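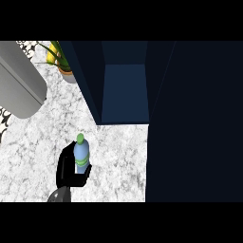 I spent most of December trying to find out whether a machine could put my kitchen away for me. I should say up front that I'm not an engineer. I sell flooring, I have two kids and a dishwasher that somebody else is always supposed to be emptying, and I read far too much about robots after everyone has gone to bed.

It started with Ozan Altıntaş, who I've known since college and who now works on the software side of a little outfit called Gresero. They do kitchen chores in simulation. So a kitchen that lives inside a computer, with a counter and a plant and a water bottle and so on, and an arm that has to pick things up and put them where they belong. I asked him over lunch if it could do my dishes yet and he laughed for a really long time.

Then he felt bad and invited me to come look.

What I learned, sitting next to him with a coffee going cold, is that grabbing a bottle is a whole afternoon. I grab a bottle while I'm yelling up the stairs about shoes. The arm has to work out where the bottle is, how wide it is, which way to come at it, and how hard to squeeze plastic before it crumples or tips. And that's a bottle standing upright with a nice bit of open counter next to it! My counter has never had open space on it in its life. There's mail, there's half a bagel, there's a permission slip that was due in the fall.

Ozan's group had a batch of 113 test runs that week, all of them some version of "pick this up, put it over there." He wouldn't let me write down how many went well (fair enough, it's his job), but he did let me watch a bunch of them. Some were lovely. The gripper comes in, closes, lifts, and you think, well, that's it, I'm buying one. Then you get one where it closes a little too high and the bottle goes skating off across the marble, and the arm carries on to the cupboard anyway and very carefully puts away nothing at all. I have a teenager who works like that.

The part that surprised me was how much they change around between runs. Different counters, different junk on the counters, the bottle a bit further left. I asked why they didn't just pick one kitchen and get really good at it, and he said then you'd have a robot that works in one kitchen. Okay. Yes. I felt a bit dim.

I also wanted to hear from someone who has to live with real machines on a real floor, so I called Sevim Dursun. She runs packing at Venutum, where they box up cleaning supplies, and they've had arms on two of their lines for a while now. She's a lot less dreamy about it than me. Her arms are great at one thing, which is taking the same bottle from the same spot and putting it in the same kind of box, all day long. They don't get sore shoulders. But when the supplier changed the cap shape last year, the line was down for 7 hours while they sorted it out, and her people packed by hand and were, she says, pretty cheerful about it.

I asked what she'd want next and she didn't even pause. Returns. A bin of returned stuff, everything different, some of it leaking, some of it missing a label. It takes one of her packers 40 minutes to sort a bin, and she has never seen a machine she'd trust with one. Which, if you think about it, is my kitchen after dinner.

So where does that leave the dishes? I went in hoping for something in the next couple of years and I've come out a bit more patient. I think we'll get good helpers for one job in one place first. Something that only empties the dishwasher, say, and only if you load it the way it likes. (My husband has been asking for the same arrangement for 11 years.) The wander-around-and-tidy robot feels a lot further off to me than it did before I sat and watched that bottle go skating.

I did ask Ozan if I could send him pictures of my counter so they could build it as a test. He said they try not to start with the hard ones.

If any of you work with this stuff, or have one of those folding gadgets for laundry, tell me in the comments — I'm especially curious about towels. Next time I'm going back to floors, I promise. We have a new cork sample in and I have opinions.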